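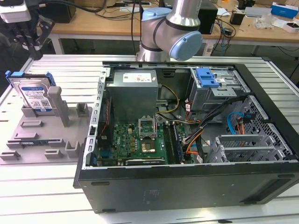
Old tower teardown, CPU is out

bnodukoya
Started on the Plurville tower Saturday morning and I'm having way too much fun! Side panel off, case flat on its side, load plate up, and the chip is sitting right there on the board below the socket. One dark blue stick of RAM so far. Plan is to clean it, repaste it and give it to my niece for school. Anything I should do before the chip goes back?

hoa_ngo
Love these old boxes!! That bright blue latch on the drive cage makes me so happy. I'd get the chip off the board though, put it in a little plastic box or something.

inhoseok
Agree on the chip. I'd also pull the power supply and buy a new one. Old ones aren't worth the risk.

bnodukoya
Replace it, really? I've run it for 20 minutes with no trouble.

inhoseok
20 minutes doesn't tell you much. Run it for a whole evening with a game going.

Bo-ram Na
Disagree with inhoseok, I have 2 towers older than that on their first supply. Blow the dust out and test it. Spend the money on a second stick of RAM and an SSD, she'll notice that every day!

hoa_ngo
+1 for the SSD. And tie up those orange and red wires while you're in there :)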